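Progress report to the Senitz fund: trying out the two-arm bench kit for shelf work, September
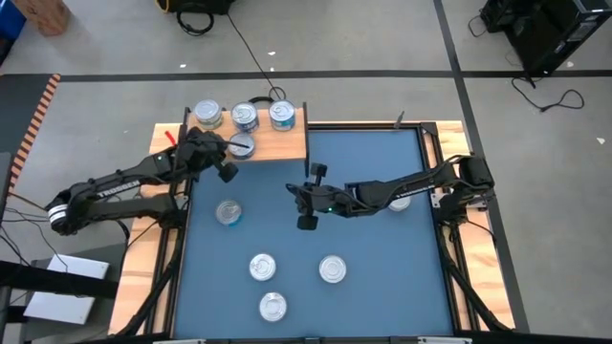 *Report written by the workshop lead, Bednarek training workshop*

When you agreed to pay for this trial, we promised a plain report at the halfway mark, covering what we've spent, what the kit can do and whether we would want to keep it. I'm very glad to be writing it, as the last few weeks have been the most enjoyable stretch of work I can remember in this building.

### What we are trying out

The kit comes from Gruseck, who put together a bench, two arms, the computer and the teaching software, and lend the lot as one package on a fixed term. The arms themselves are Trossen ones and they are mounted on opposite sides of the table, facing in. A raised shelf sits along one edge. All our work so far has been with tins, going between the shelf and the blue-grey surface of the table, because tins are what our packing room handles more than anything else.

You teach it a task by doing the task. One of us guides the arms through the job over and over, the software records each go, and after enough of them you set a training run off overnight and find out in the morning what it has picked up. I had expected this to need somebody with a computing background. It doesn't. Two of our packing room staff had it recording on the first afternoon, and they were arguing happily over technique by the time the kettle went on.

### Where we have got to

We have recorded 1561 goes that we consider good enough to keep. The target in the plan was 2000 by the end of the trial, so we are comfortably ahead of where the halfway mark asked us to be. Goes we threw out are not in that figure. Early on we threw out plenty, mostly for dull reasons: someone leaned on the bench, someone stopped to chat, or the label on a tin got scuffed and we decided to change it.

The tasks split up like this:

- **Shelf to table, one arm.** Works well. This is the one I would show a visitor.
- **Table to shelf, one arm.** Works when the shelf has space to spare. With tins already standing near the front edge, the arm tends to nudge one on its way in.
- **Both arms, clearing the table together.** Started only recently. The arms share out the tins sensibly when they're well spread, and get in each other's way when two stand close to the middle.
- **Sorting by label colour.** Recorded, but not trained yet. Our labels include several blues that are close together, and I'm curious to see what it makes of them.

The second task held us up longest. We had been bringing the gripper in low and sliding the tin into place, just as a person does without thinking. A person can feel the neighbouring tin and ease off, but our recordings carried none of that, so the arm copied the slide and not the easing off. We changed to coming in high and lowering straight down, recorded a fresh batch, and the results were better from the very next morning's test. I was so pleased I went and told the front office, who were very polite about it!

### What we think of the kit

The best part is the bench itself. Black metal rails and light wood don't look like much on a price list, but it is properly stiff and the arms stay where you bolt them. We checked their position against our own marks at the start of every week and have not had to shift either one. I have used benches costing a good deal more that wandered.

The software is pleasant to use once you know it. Recording takes two key presses and you can bin a bad go straight away, while you still remember why it was bad. The screen for starting a training run is less friendly. Several of the settings have names that mean nothing to us, and the guide says to leave them alone, which we have.

The guide is also the weak spot more generally. It is good on bolting things together and thin on everything that comes after. We ended up writing our own sheet of notes, now 9 pages long, and Gruseck have asked whether they may have a copy for other borrowers. We said yes. I think that's a nice thing to have come out of your money, and it wasn't in the plan at all.

Cables are my other grumble. There are a lot of them, and the lengths supplied suit a computer standing very near the bench. Ours is on the floor beside it, and I would like it further off and up on something. Longer leads are on order from our own small parts budget.

### Faults and lost time

We have lost 22 working hours to faults since the kit was switched on. The greater part of that was one problem: the left arm would stop partway through a movement and refuse to carry on until everything was restarted. We swapped leads, we swapped sockets, we read the guide again. The answer was a connector near the base that had not been pushed fully home, and I'm afraid we were the ones who had fitted it. Gruseck's helpline stayed with us on the phone through two long sessions and never once sounded tired of us.

The remaining hours went on a software update that undid our saved settings. They came back from a copy, but we now make that copy every evening and hadn't before.

Nobody has been hurt and nothing has been broken apart from a few dented tins. We keep to the rule agreed with you: hands off the bench whenever the arms are running by themselves, and one person standing by the stop button.

### The other kit we looked at

Your letter asked us to compare with at least one other offer. We spent a day with the Skondberg kit at their showroom. It's a single arm on a wheeled stand, smaller and quicker to set up, and the guide is far better than the one we've been using. Anyone wanting to start from nothing in a morning would be happy with it.

For our work I still prefer the two-arm bench. Half of what we want to try involves one arm holding while the other does something, and a single arm rules that out from the beginning. The Skondberg stand also rocked slightly when the arm stretched out, although the person showing us round said a heavier base is on the way. We have asked to borrow one for a week when it arrives, at no cost to the fund.

### Money

Spending is within the sum you granted and follows the plan line by line, with two small changes. We spent less than expected on installation, as we did the lifting and bolting ourselves. We spent more on staff time for recording, as people's arms and patience last a shorter time than I had guessed; we now swap over at each tea break, and the recordings have improved for it. The one covers the other. The full sheet has gone to your office separately with the receipts.

### What comes next

First we finish the two-arm clearing task. Our idea is to record many more goes with tins bunched in the middle, deliberately awkward, with one arm waiting its turn. Up to now we had been laying the table out rather neatly, out of habit, and it shows — the arms are lovely on a tidy table and lost on a messy one.

Then comes the label sorting, and after that a trial with tins of mixed heights, which our packing room has been asking for since the day the kit was bolted down. If time allows I'd also like to move the shelf to a different height and see how much of what we've recorded still holds. I suspect not much, but it would be very useful to know before anyone talks of putting a bench like this next to a real packing line.

There are two things we would like from you. One is agreement to extend the loan by a month at the end, paid for out of the sum we've left unspent on travel. Gruseck have said the bench isn't promised to anyone else. The other is a visit, if one of you can manage it. Mornings are best, before ten, when the overnight training has finished and we try it out for the first time. There is usually a small crowd from the packing room by then, so do come early if you want to stand near the front.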